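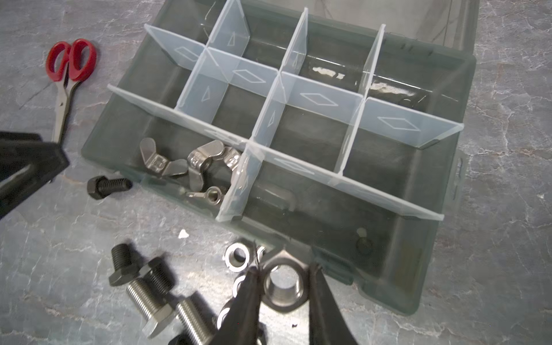
Lerkham Robotics Club - interim report to the Verell Fund
Prepared by Spyros Stergiou, club lead
2 Aug 2019

Quick one this time, full accounts come with the year-end report in December. Sorry for the gaps, we are short on hours before term starts.

Where we are

The two-arm sorting project is running. Students picked hardware sorting back in the spring because the school shop has drawers of mixed bolts and no one wants to go through them. Goal as written in the grant application: the arms take mixed fasteners off a table and put them in a divided box, one kind per compartment. We are part of the way there. Nuts are good. Wing nuts are so-so. Bolts are a problem, see below.

All driving is still by hand, meaning a student steers the arms and we record the run. The recordings are then used to train the arms to do the same thing alone. Target for this phase was 500 recorded runs. We have 70 percent of that and should get the rest before the Ultura regional. Each run gets checked by a second student before it counts, which slows us down but the early batch was a mess without it.

What changed since the last report

- Moved from open bins to a hinged organizer with clear dividers. Harder, closer to the real job. The dividers pull out, so the layout can be changed between sessions.
- Gripper practice is now its own task. New members start on large hex nuts and go down in size from there.
- Safety sheet redone. Hands out of the cell when the arms are live, no exceptions, signed by all 52 members and their parents.
- Log sheets went from paper to a shared spreadsheet. Should of done that at the start.
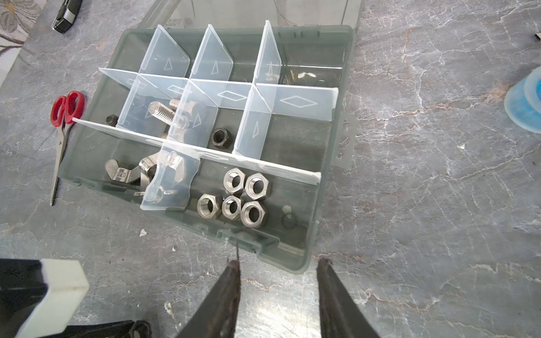 Photo: Lerkham Robotics Club

Problems

Clear plastic. The dividers are frosted and the box is see-through, and in the camera view it is hard to judge where the top of a divider is. Students clip them on the way in. We tried a lamp from the side, made the glare worse. Next try is a strip of colored tape along the top edges. Cheap, will report back.

Small parts. O-rings and set screws are at the limit of what the fingers can hold. Chávez team (the second year group, named for the room they meet in) wants to print softer finger tips. I said yes, cost is small and comes out of consumables.

Finger wear. The current fingers show scuffing on the inside edges. We have one spare pair. Would like to order a second pair, see budget.

Bolts. Long ones swing when picked up near the end and catch on the divider. Students are working out a rule for where to grab. Two camps on this, strong opinions. Letting them test both.

Attendence dipped in the last few weeks with family trips, as expected. Sessions ran anyway with whoever came.

What the students are learning

Asked for in your last letter so a few lines. Driving two arms at once is a team job for most of them, one calls it out and the other moves. The younger ones are better at this than I am. The older group writes the code that sorts good runs from bad, and they have started to argue about what a bad run is - a dropped nut that gets picked up again, does that count? They decided it does count, if it ends up in the right place. I left that decision with them.

Also a lot of plain shop sense. Hex nut vs wing nut, reading a thread size, putting tools back. Half the group had never held a set screw. 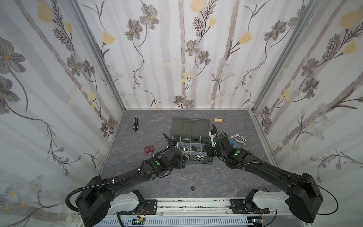 The two-arm cell with the organizer between the grippers.

Budget

On track. Arms, frame and rail are paid for. Left to spend: spare fingers, printing material, travel to the Ultura regional. I'd like to move 5 percent from the travel line to parts, as the bus is now being shared with another school. Please confirm by email if that's ok, I won't order untill I hear.

Next steps

- Finish the recorded runs
- First training on nuts only, no bolts
- Tape test on the dividers
- Soft finger tips, first set printed and tried
- Demo for parents, date to be set with the school

Visitors from Verell are welcome at any session, just let me know the day before so I can get you on the sign-in list. Receipts are scanned and in the shared folder, ask if the link has expired again.

S. Stergiou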